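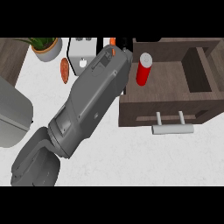
4.2 Where the plants live, and who remembers them

I went into this part of the study expecting the living room to win. Most of the books on my shelf talk about houseplants as things you put on show for visitors, and I had half written a paragraph saying so before the diaries came back. Then I read them. Of the 211 households in Zondgate and Holside that kept a watering diary for us, 75 had their most regularly watered plant in the kitchen, well ahead of any other room (I checked this more than once, as I didn't quite believe it!).

My first thought was that the tap explained everything. You're standing there with a glass in your hand, the plant is within reach, and in goes whatever you didn't drink. That does happen, and the diaries are full of it – "leftover water", "end of the kettle, cooled", "rinsed the jug into it". But if the tap were all there was to it, bathrooms should have done well too, and they did dismally. Bathroom plants were watered in great floods with long gaps between, and a fair few entries simply say "forgot" several times running.

What the kitchen has, I now think, is waiting. People stand about in kitchens for short stretches with little to do, and they look at whatever is in front of them. I've started calling these stretches idle minutes, which isn't a very grand term, but it was the one that kept turning up in the interviews. A plant that sits next to something you wait for gets looked at every morning. Figure 4 has the sort of arrangement I mean, with a potted plant and a silver toaster close together. Among the kitchen plants, those kept beside a toaster or a kettle had noticeably steadier diaries than those on a high shelf or on top of the fridge, and I'd guess that eye level and elbow room both come into it.

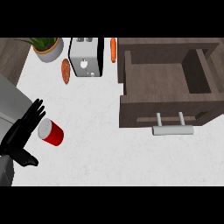
Beril Aksoy wasn't having this when she read an earlier draft, and wrote back that people who care about a plant will put it where they can see it, so I might have the whole thing the wrong way round. It's a good objection and I can't fully answer it. The best I can do is point to the 19 households who moved house or redid their kitchens between the first diary and the second one in December. Their plants got shuffled for dull reasons (a new cooker, a shelf that came down), and the watering mostly followed the spot. One man in Holside, whose fern had been sent to the spare room while the floor was done, wrote that he was "very fond of it and had not seen it for a month".

Nineteen is a small group, I know, and I wouldn't hang much on it. The diaries were also filled in by whoever picked up the pen, so in shared homes we can't always tell whether one person was doing the remembering or several were each doing a bit. I come back to overwatering in 4.3, where the shared homes look rather different.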